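Zestico 桌面缝纫机 使用手册
第三章 安装、穿线与第一次试缝
修订日期：2020-08-20

恭喜你走到这一章！机器已经从箱子里搬出来了，附件也对过一遍了，接下来就是最让人兴奋的部分：让它真的缝出一条线来。第一次做的话请慢慢来，中间停下来喝杯茶也完全没关系。已经用过别的缝纫机的朋友可以直接跳到3.3节，不过梭芯的方向和很多老机型不同，那一小段还是请看一眼。

3.1 选好位置

1. 找一张结实的桌子。桌面晃动的话，高速缝纫时线迹会跟着抖，直线怎么也缝不直。折叠桌可以临时用用，长期还是建议换一张重一点的。
2. 机身左侧留出足够的空间，让布料可以自然垂放。做窗帘、被套这类大件时，左边越宽敞越舒服。
3. 灯光从左前方照过来最理想，手的影子不会落在针板上。机头自带的小灯只照亮针的周围，晚上做活请另外开一盏台灯。
4. 脚踏板放在右脚自然落下的地方。地板光滑的话，在踏板下面垫一块防滑垫，踩起来心里踏实得多。

注意：踏板线和电源线请沿着桌腿走，不要横在过道上。

3.2 接通电源

1. 确认电源开关处于“O”位置。
2. 将踏板插头插入机身右侧下方的插口，推到底，会听到轻轻的“咔”一声。
3. 将电源线插入墙上插座。
4. 打开开关，机头灯亮起，就可以往下走了。灯不亮时，请先关掉开关，再重新插一次电源线，接着看第七章的故障表。

警告：换针、换压脚、清理梭床之前，一定要先关闭电源。哪怕只是换一根针也请照做。

3.3 绕梭芯

1. 把线团套在线架上，扣好线盖。线盖选和线团直径差不多大的那一个。
2. 线从线团拉出，绕过左上方的导线盘，要卡进弹片里。很多人绕出来的梭芯松松垮垮，问题就出在这一步。
3. 线头从梭芯侧面的小孔由内向外穿出，把梭芯放到绕线轴上，向右推到位。
4. 捏住线头，轻踩踏板，绕上几圈后停下，剪掉多余的线头。
5. 继续踩踏板，绕满后绕线轴会自动减速。把梭芯推回左边，取下，剪线。

绕得好的梭芯摸起来是硬硬的，线一圈圈排得很整齐，看着就高兴！如果一头粗一头细，拆掉重绕，不要凑合。

提示：请只使用随机附送的Plirno透明梭芯，或同规格的替换品。高度差一点点，底线张力就会乱掉。

3.4 装入梭芯

1. 关闭电源，转动手轮（永远朝自己的方向转），把针升到最高。
2. 打开透明盖板。
3. 放入梭芯，让线从左侧垂下，拉线时梭芯应逆时针转动。
4. 把线拉进前面的缺口，再沿着导槽向左带，留出12厘米线尾。
5. 盖好盖板。

3.5 穿面线

1. 抬起压脚。这一步千万别漏！压脚放下时张力盘是夹紧的，线进不去，缝出来背面会是一团乱麻。
2. 按机身上印的数字顺序，从上往下、再从下往上、再从上往下走线，途中挂好挑线杆。
3. 线从前向后穿过针眼。眼睛吃力的话，把线头斜剪一刀，再在针后面垫一小片白纸，会容易很多。
4. 左手轻捏面线，右手转手轮一整圈，底线就会被带上来。把两根线一起拨到压脚后方。

3.6 第一次试缝

终于到了！请找一块不心疼的棉布，对折成2层。初次试缝建议用80号针，普通涤纶线就很好。

1. 花样旋钮调到直线，针距调到中间位置。
2. 把布放到压脚下，放下压脚，轻轻按住线尾。
3. 慢慢踩下踏板。双手只负责引导方向，不要推也不要拽，送布牙会自己把布带走。
4. 缝到头之后按住倒缝杆，退几针固定，再缝回来。
5. 抬起压脚，向后拉出布料，剪线。

低头看针脚的时候，人会不知不觉越凑越近，长头发也跟着往前滑。请在开机前把头发扎好，围巾和长项链也先取下来。
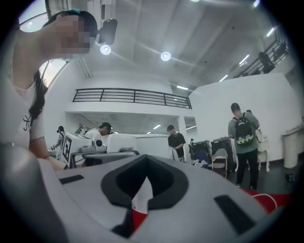

图3-6 俯身靠近操作区，长发垂至肩下

警告：机器运转时，手指与机针之间请保持安全距离，眼睛不要贴近针头。断针有可能弹出，缝厚料时建议戴上护目镜。

3.7 看懂你的线迹

把试缝的布翻过来，两面都看一看。

正反两面的线迹一样平整：太棒了，张力正合适，可以开始做你的第一件作品了。

面上能看到底线的小点：面线太紧。把张力旋钮往小的数字转一格，再试一次。

背面能看到面线的小圈：面线太松，往大的数字转一格。转了还是没有改善，请回到3.5节重新穿线，多半是线没有进张力盘。

有跳针：换一根新针，确认针柄的平面朝后，并且推到顶再拧紧螺丝。

每次只调一个地方，调完就在同一块布上再缝一行，旁边用水消笔写下当时的数字。这块布请留着，以后换了布料或线，拿出来对照一下特别方便。

3.8 收机

1. 关闭电源，拔下插头。
2. 拆下针板，用小刷子扫掉梭床里的棉絮。不要用嘴吹，湿气会带进机器里。
3. 在压脚下垫一小块布，放下压脚。
4. 罩上防尘罩。

下一章讲锁边、锁扣眼和装拉链，其中扣眼的部分会用到附件袋里最长的那只压脚，请提前找出来放在手边。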